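In Praise of the Dish Rack
by Salma El Idrissi

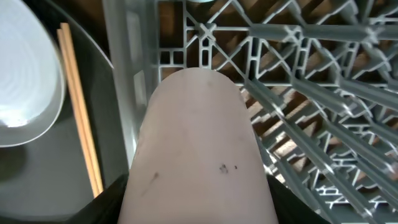
I have owned a dishwasher for six years and I still wash most things by hand, and I would like to make the case for it, or at least for the part that comes after. I mean the rack. People will talk to you all evening about knives and pans, and then they buy whatever rack is nearest the register and never think about it again. But look closely at a plain gray plastic one and somebody has clearly thought hard about it! There are the slanted prongs for the plates, then the cells and triangles and X-shaped joints of the base, all of it open enough that you can see the brown surface underneath. I find that lovely. It's like a little bridge for bowls.

My first rack came from a hardware store in Estwood, the winter I moved into an apartment with no dishwasher and about as much counter as a piano bench. I hated it for a month. Everything slid, the mugs sat in their own puddles, and I kept a towel going at all times, which meant I also had a damp towel at all times. Then my neighbor Ehab Tawfik came over for soup, watched me load it and moved every single thing. Plates leaning back, all facing one way. Bowls tipped, never flat. Big things last, so they can go over the top. It took him maybe a minute and the whole pile was dry before we'd finished talking.

That was the evening I put the towel away. I know plenty of people feel that dishes left out overnight are a sign of a house going downhill, and my mother is one of them. I used to agree with her. Now I think air is the best drying cloth there is - it's free, it gets into the corners of a lunchbox, and it never leaves lint on a glass. A rack with clean dishes in it at seven in the morning looks to me like a kitchen that gets used.

And I do like plastic, which I realize is the unfashionable position. I had a wire one for a while and it was handsome until the coating split at the feet and left orange rings on the counter. Plastic is kind to a bowl. You can set down white china without that awful scrape, and when the thing gets cloudy with hard water you stand it in the tub with some vinegar and go read a book.

What I'd ask of anyone shopping for one is to bring a plate. Really! Take a plate from home, carry it into the store and stand it between the prongs. If it wobbles there it will wobble for years. I did this in Doolan in January with a soup bowl as well, and the young man at the counter was delighted and went to find me a second rack to compare. We tried the bowl in both. The cheaper one held it better, because the prongs leaned a little more, and I took it home on the bus on my lap.

Washing up is the one chore in my day with a proper shape to it. The sink empties and the rack fills, and then for an hour or so there's the odd drip and small click as something settles. I usually make tea and stay in the kitchen for that part. Ehab says I should get a hobby. He still rearranges my plates when he comes over.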